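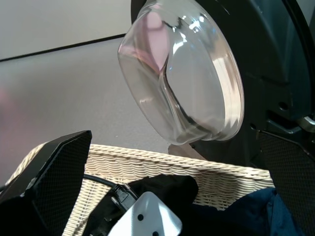

I have never believed in laundry capsules. For years I bought them anyway, the way you buy birthday candles, because they were at eye level and I was tired. Then the last tub ran out in the middle of a fortnight of school uniforms and I started reading the backs of things, and the upshot is that I've been washing the darks with plain powder and half the dose ever since. Two things went in the cream wicker basket at the end of the first go, one black, one navy, and I stood there with the washer door hanging open trying to decide whether they looked any different from how they'd always looked. They looked like clothes.

This was supposed to be a post about Gullholm, the dark-wash liquid everyone in my feed seems to be using this winter. I was sent a discount code (I didn't use it) and a cheerful email with the word "revive" in it four times. I paid full price for a bottle and used it until it was gone. My view is that it smells like a hotel corridor and does the same job as the powder. If your black jeans have gone grey at the knees, the dye has left, and I can't see how a liquid is going to talk it into coming back.

I'll say what I think does matter, with the warning that I'm one person with one machine and no laboratory.

Turning things inside out. I resisted this for a long time on the grounds that it's fiddly and my mother-in-law does it. The colour seems to hold better on the side people see. I say "seems" because I never kept a matching pair of anything to compare it with.

Cold water. Fine for most darks. Useless for tea towels, whatever the box says, and I've tried three boxes.

Not stuffing the drum. I used to wait until I had a load so big it had to be pushed in with a knee. Everything came out creased and with powder in the folds, and I blamed the powder. Smaller loads fixed that. It does mean I'm in the laundry more often, and I'd like the people who write about "effortless routines" to come and do my second load on a winter evening.

Leaving the door open after. I do believe in this one. Our old washer, an Idimus that came with the house, had a black bloom on the seal that no amount of vinegar would shift. The current one gets its door left wide open and the seal wiped whenever I remember. So far it smells of nothing. The downside is that the glass sticks out into a narrow room and I have walked into it with my hip more than once.

Now the basket. I got a bit of grief in the comments last time for saying I wanted a wicker one, after years of defending the plastic sort. Grażyna Nowakowski, who used to mind my kids and has opinions on everything to do with washing, told me wicker would snag my jumpers and go mouldy. I haven't had a snag. I also don't put sopping wet things in it and leave them there overnight, so perhaps it hasn't been fairly tested. It cost $50 at Clondura, marked down, and I thought that was steep for something whose whole job is to travel from one room to the next. Llorente had a nearly identical one for a good deal more, with a cotton liner and a little leather tag. I don't need a tag on my laundry.

One complaint: a pale basket shows everything. Lint off dark clothes gets into the weave and you have to go at it with an old toothbrush.

A reader wrote in December to ask about dye-catcher sheets. I used a packet of 10. Some came out grey, which the packet takes as proof that they're working. A clean white hanky would come out grey too if you washed it with new jeans. I wouldn't put anything white in with a new navy garment on the strength of one, and I won't be buying more.

Next up is whether it's worth fixing the clothesline or just getting a new one. The quote to fix it was $200, for a bit of wire and a pole. I'm waiting on a second opinion.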